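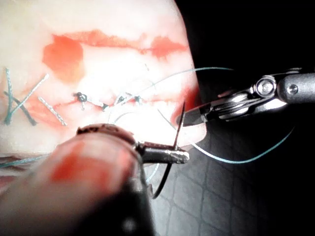
Suture practice pad, one line partly closed.

Damir Georgiou
I moved to Stoston in August to study, and several people at home ask me how I manage with English. So I write a small thread on how I learn medical words. It is my own method, please take only what suits you.

Damir Georgiou
My first mistake was the long list. I copied 1,520 terms from an old glossary and tried to learn them in alphabetical order. By the letter C I was mixing up everything which begins with "card".

Damir Georgiou
Now I learn the pieces of the word. "-itis" is inflammation, "-ectomy" is cutting out, "-otomy" is cutting into. With 100 pieces you can guess the meaning of a great many words, also ones you have never met.

Damir Georgiou
The everyday words were harder for me. A patient does not say "abdominal pain", he says "my tummy is playing up". I keep these in a separate notebook, with the whole sentence and who would say it (a child, an older person, a colleague).
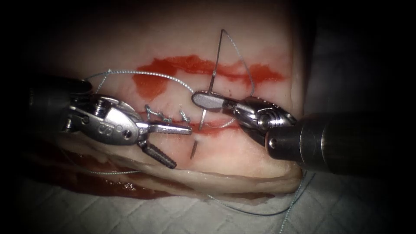
How many new words should I learn in one day?
I take five, and I do not add more on good days. In the evening I say each one aloud in a sentence.

Damir Georgiou
For pronunciation, my neighbour Marcelino Camargo reads the words and I record him on my phone. I listen on the bus to Sotomayor. The stress is what I get wrong most often: "anaesthetist" took me two weeks.

Damir Georgiou
Small thing about spelling. If your course is British, choose British books from the beginning. I had "edema" in one book and "oedema" in the other, and I believed they were two different illnesses.

Damir Georgiou
Next I want to write about abbreviations, because the same two letters can have a different meaning on another ward. If you have a list of the worst ones, please send it to me.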